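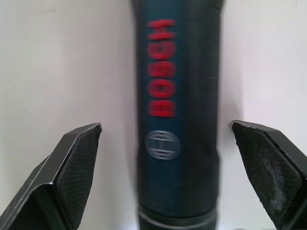
손목 카메라 시점, 벌어진 두 손가락 사이에 BOSCH 공구 몸통이 서 있는 프레임.

narau-grasp

손목 카메라 영상만 보고 세워진 원통형 물체에 접근해서 잡는 파이썬 패키지예요. 이름의 Narau는 원래 사내 프로젝트명이었는데 저장소를 따로 떼면서 그대로 들고 나왔습니다. 바꾸려고 했는데 import 구문이 너무 여기저기 박혀 있어서 포기했어요 ㅎㅎ

지금 들어 있는 건 인식 모듈, 접근 제어기, 그리고 데이터셋(카드는 아래쪽에 있습니다) 이렇게예요. 팔 전체의 경로 계획은 Bredimer라는 별도 저장소에 있고, 여기서는 마지막 접근 구간만 다룹니다. 그러니까 그리퍼가 이미 물체 근처까지 와 있다고 치고 시작하는 거죠.

왜 원통이냐

처음엔 아무 물체나 다 잡는 걸 하고 싶었어요. 두 달쯤 해보니까 제일 자주 실패하는 게 의외로 공구 몸통, 스프레이 통, 손전등처럼 길쭉하게 서 있는 애들이더라고요. 정면에서 보면 위아래가 화면 밖으로 나가 버려서 박스 검출기가 높이를 엉뚱하게 잡습니다. 맨 위 사진 같은 경우가 딱 그래요. 몸통이 화면 위에서 아래까지 꽉 차 있으니 박스의 세로 길이는 아무 정보가 안 됩니다. 그래서 박스를 버리고 좌우 윤곽선 두 개와 축만 추정하는 쪽으로 갈아탔어요. 글자나 로고가 있으면 높이 방향 기준점으로 씁니다. BOSCH 글자 밑에 있는 동그란 엠블럼 같은 게 아주 고마운 특징점이에요. 살짝 흐려져도 원은 꽤 잘 버팁니다!

설치

파이썬 3.8에서 개발했습니다. 3.9도 아마 될 텐데 제대로 돌려본 적은 없어요.

git clone 한 다음 저장소 루트에서
pip install -e .
python -m narau.check

check가 카메라 보정 파일을 못 찾는다고 하면 config/wrist.yaml의 경로부터 보세요. 상대 경로로 쓰면 실행 위치에 따라 깨집니다. 저도 이걸로 반나절 날렸어요.

돌려보기

녹화된 에피소드로 인식만 확인하려면
python -m narau.replay --episode 7 --show-axis

실제 팔에 연결해서 접근까지 하려면
python -m narau.approach --target cylinder --dry-run

처음엔 꼭 --dry-run을 붙여 주세요. 관절 명령을 로그로만 찍고 보내지는 않습니다. 로그의 lateral_err가 0 근처로 모이는지 보고, 부호가 뒤집혀 있으면 hand_eye 행렬의 축 방향을 의심하시면 됩니다(열에 아홉은 그거였어요).

제어기 쪽 이야기

접근 제어기는 단순합니다. 양쪽 손가락 끝과 물체 윤곽선 사이의 간격을 이미지에서 재고, 좌우 차이를 줄이는 방향으로 손목을 옆으로 밀어요. 간격이 맞으면 앞으로 조금 가고, 다시 재고, 또 갑니다. 닫기 명령은 gap_ok가 연속으로 들어와야 나가는데, 이 횟수가 close_patience 값이에요. 기본값은 7입니다. 낮추면 시원시원해 보이지만 흐린 프레임 하나에 속아서 헛잡기를 하더라고요.

손가락 마스크는 고정 템플릿입니다. 그리퍼를 바꾸면 tools/make_mask.py로 새로 떠야 해요. 패드 표면 질감은 무시하도록 해 놨습니다. 패드가 닳고 먼지가 앉으면 밝기가 달라져서, 예전 버전은 오른쪽 패드의 희끗한 부분을 물체 윤곽으로 착각한 적이 있거든요. 손가락 가장자리에 빛이 걸려 밝은 선이 생기는 것도 비슷한 골칫거리라 edge_suppress를 켜 두는 걸 추천합니다.

데이터 카드

이름: narau-upright
버전 날짜: 2021년 9월 10일
에피소드: 216개
이 중 접근 축을 사람이 직접 표시한 것: 103개
에피소드당 길이: 최대 2000프레임
시점: 손목 카메라 한 대
형식: 에피소드마다 폴더 하나, PNG와 states.csv
주석: 좌우 윤곽선, 축, 기준점(있을 때만), 흐림 여부

라벨은 저랑 Marisa Donati가 나눠서 했어요. 둘이 겹쳐서 표시한 에피소드도 있는데 흐린 프레임에서 의견이 제일 많이 갈렸습니다. 마리사는 흐리면 과감하게 버리는 쪽이고 저는 웬만하면 살리는 쪽이라, 결국 버리지 말고 blur 플래그를 달자고 합의했어요. 학습 때 뺄지 말지는 쓰시는 분이 정하시면 됩니다. 기본 로더는 포함시켜요.

states.csv의 시간은 카메라 시간이 기준입니다. 그리퍼 개폐값은 가장 가까운 시각의 값을 붙인 거라 미세하게 어긋날 수 있어요. 정밀한 동기화가 필요한 연구에는 좀 부족할 거예요.

알아두실 한계

배경이 밋밋하고 밝은 데이터가 많습니다. 어두운 몸통이 밝은 벽 앞에 서 있으면 윤곽선이 워낙 잘 나와서, 점수만 보고 좋아하시면 안 돼요. 선반처럼 복잡한 배경에서는 확실히 떨어집니다. 투명한 병은 아예 안 돼요. 또 몸통 한쪽이 거의 검게 떨어지는 경우, 그 어두운 띠의 경계를 진짜 윤곽으로 잡는 버그가 있습니다. Wedell 브랜치에서 고치는 중인데 10월 안에는 합치고 싶네요.

기울어진 물체는 축 각도가 커질수록 제어기가 흔들립니다. 인식은 되는데 손목 회전 쪽을 아직 안 짰어요. 누가 PR 주시면 정말 좋겠습니다.

기여와 이슈

이슈에는 config 폴더랑 dry-run 로그를 같이 올려 주세요. 영상만 주시면 제가 보정값을 상상해야 합니다... 새 물체 데이터를 보내실 때는 주석 도구로 Gentile을 쓰시면 변환 없이 바로 들어가요. 다른 도구로 만든 것도 받긴 하는데 tools/convert.py가 지원하는 형식인지 먼저 확인해 주세요.

코드는 MIT, 데이터는 CC BY 4.0입니다.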